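Wed 22 April
Cekbridge workshop, notebook of Jouko

Today I continued with the dye samples for the wall hanging. The madder bath was ready at ten. I put in 14 small skeins of wool, all from the Sellance farm, all with the same alum treatment from February. Lempi asked me to write down the weight of dry root this time, so: 643 grams for the whole pot. I kept the heat low and stirred by hand every few minutes.

The water here is harder than at Navarro, and I think the colour goes more to brick than to true red. Martti says it is the chalk. I have not tested this properly yet.
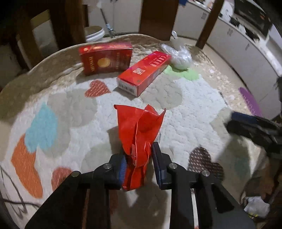

For the second bath I want a clearer red, with less brown in it. Seija likes the brick colour and wants to keep it for the border, and I agree with her. But the middle field needs something stronger. A shiny red plastic wrapper is close to the hue I am thinking of, only the shine confuses the eye, and in the folds it is difficult to judge. Wool will always look softer than this. I will try rainwater and a little more root, and leave the skeins in overnight.

To do: label the skeins before they dry, ask Senyo if the big pot is free on Friday, order more alum. The thermometer shows 6 degrees too much, so please subtract when you read it.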